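How to Write a Condolence Letter When You Did Not Know the Person Well

March 25, 2021

Many people wait too long with this letter and then feel ashamed to send it. A late letter is still welcome. I have written many of them, first in my own language and later in English, and these are the steps I follow.

Step 1. Write by hand, on plain paper. I use the Bravberg pad, but any paper without lines is fine.

Step 2. Say the name of the person who died in the first sentence. Avoid "your loss" if you can use the name.

Step 3. Give one memory. If you never met the person, repeat something the family once told you about them.

Step 4. Offer one thing you can really do, with a day or an hour. "Call me if you need anything" puts the work on the other person.

Step 5. Stop early. My letters have 220 words at most. Do not explain why the death happened or what it should teach.

Read it aloud once before you close the envelope. If a sentence sounds like a printed card, cross it out and write the letter again.

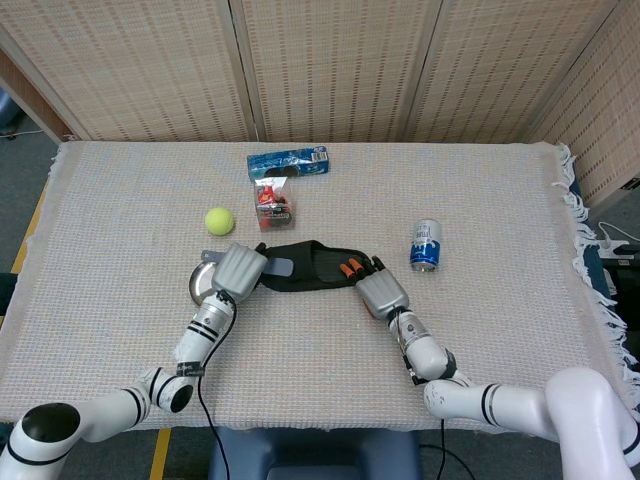

Tennis ball and blue box on a beige cloth with white tassels.

For a colleague, send the letter to the home address and do not mention work. For a neighbour, you can put it in the letter box yourself, without ringing. An answer may never come, so please do not ask for one.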